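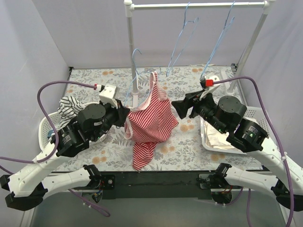 A striped garment partly threaded onto a wire hanger between the two arms, with the rack behind.

Teaching robots to recover from a bad start

Danuta Brzozowska spent most of last winter putting clothes on hangers badly. She would drive two robot arms by hand, catch a strap on the wrong side of the hook, and then work out how to get it off again without dropping anything.

Those awkward episodes are the core of Namar, a training method that she and Manouchehr Kordestani developed at the Wotitz lab. Their claim is simple enough. A robot that learns from demonstrations will cope better with clothing if a good share of those demonstrations begin in trouble.

Brzozowska had started out doing what most groups do. She recorded as many clean examples as possible, with a person guiding the arms through the whole job, and trained a control policy to imitate them. By October the team had 1,823 of these recordings.

"The policy looked very good for the first few seconds," she said. "It picked up the hanger, it went to the garment, everything was smooth. Then the fabric would slide a little and it had no idea where it was. It would keep making the motion for a garment that was somewhere else."

Kordestani, who came to the lab from work on grasping rigid parts, said he found the first months frustrating. A metal bracket stays the same shape when you pick it up. A shirt changes shape when one finger touches it, and the part you need next may end up underneath.

"I kept asking for a better camera," he said. "I was convinced we had a seeing problem. We bought the camera and the success rate hardly moved."

The change came from going through the failed runs one at a time. Brzozowska watched them on a Friday afternoon with a notebook and wrote down the moment each one went wrong. Most of the failures fell into a handful of types. The hanger went under a strap and missed the opening. One shoulder went on and came off while the other arm was working. The fabric folded over the wire and hid the neckline. In nearly every case, she thought, a person could have fixed the problem with one or two small moves.

"And there was nothing like those moves in the data," she said. "We had thrown them out. If an operator fumbled, we deleted the recording and started again. We had been very careful to remove the one thing it needed."

For the second round, they stopped starting from a tidy table. One person set the garment and hanger in a bad state, partly on, twisted or bunched up, and left the station. The operator then took over the arms without having seen the setup being made, and recorded only the way out and the rest of the task. A recording ended when the hanger was on the rail, or when the operator gave up.

The second set came to 535 recordings, made by 6 operators. A policy trained on that set alone finished the hanging task more often than the one trained on all 1,823 clean examples. Combining the two sets helped a little more, though Kordestani said the gain was smaller than he had expected.

They tested on 8 garments that had not been used in training. Tops with narrow straps were the hardest, and still are. The straps tend to lie flat or twist shut, and the gripper has to open them before the wire can pass through.

"People assume the heavy things are difficult," Kordestani said. "A heavy sweater is fine. It stays where you put it. Give me a sweater any day."

Both researchers were careful about how far the result goes. All of the work was done on one station, with two arms mounted at the front edge of a table and the rack standing behind it. The hangers are thin wire ones. A second station, which the lab calls Bellamy, has a different rack height, and the policy does noticeably worse there without extra recordings. They have not tried wooden hangers or the kind with clips.

There is also the matter of who chooses the bad states. Brzozowska admitted that the first batch reflected her own habits. She favored twisted straps, and the policy became good at twisted straps. They later passed the job around among the operators and kept a written list of starting states so that no single type took over. She would like to have the robot pick its own starting points from places where it is unsure, but she said that early attempts mostly produced garments on the floor.

"You can't learn much from the floor," she said. "The arms don't reach it."

Asked whether the operators minded the change, she laughed and said they preferred it. The clean recordings were repetitive, and people got tired and sloppy by the end of a session. The repair recordings were short and each one was a small puzzle. A few operators had to be told to stop making the fix look elegant. The policy copies pauses and detours along with everything else, and a slow, plain correction turned out to be easier for it to follow than a quick one.

Kordestani is now working on a piece of software named Sener, which watches a run and guesses whether the garment has slipped into one of the known bad states. At present the policy has no explicit sense that something has gone wrong; it simply responds to what the cameras see. He thinks a separate check might let the robot slow down, or back off and try from the other side – something it almost never does now.

"It's stubborn," he said. "It will try the same strap five times."

Brzozowska's next project is folding, using the same recording method. She has begun collecting half-folded and wrongly folded starts, and so far she is not sure the approach carries over. A hanger gives the task a fixed end, she said, and anyone can see whether the garment is on it. With a folded towel, her operators still disagree on what counts as done.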